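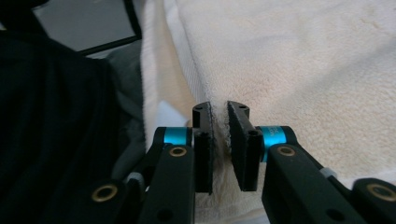

Half the advice going around about hand-held grippers and towels is "buy new pads". I'd hold off on that. Irik will happily sell you a set every two months, and I've yet to see proof they need changing that often.

## Lint first, spanner later

Terry sheds, and the fibres end up in the rough face of the pad. Before blaming the linkage:

- Brush the pads dry with an old toothbrush, tip to base.
- Skip the solvent wipes. Drisuvov swears by them; mine left the colour on the rag and the lint on the pad.
- Pinch a single fold and tug. If it holds, put the screwdriver away.

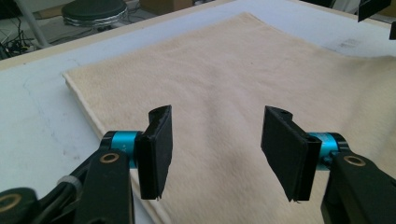

*Photo: Marisol Becerra*

Frayed fibres along the lower end of a finger look worse than they are. Trim them with nail scissors and leave the flat face alone.

As for oiling the brass bushings, I don't. Oil travels, and pale towelling shows every spot. Wipe them with a dry cloth and check for side play. The "80 cycles between services" figure gets repeated a lot, and I can't find where it came from.

## Cables and the bench

Let the cable drape clear of your wrist before you pick anything up. A tight one drags the jaws off line, and people then go hunting for a calibration fault.

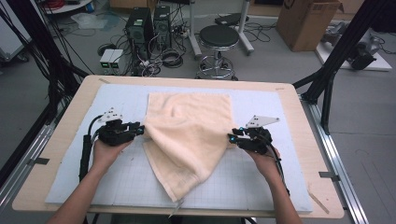
*Both grippers on the towel, cables hanging down beside the hands.*

A printed grid on the board is handy for laying towels square. Whether it improves the grip, as the Cliltlow leaflet claims, I doubt very much.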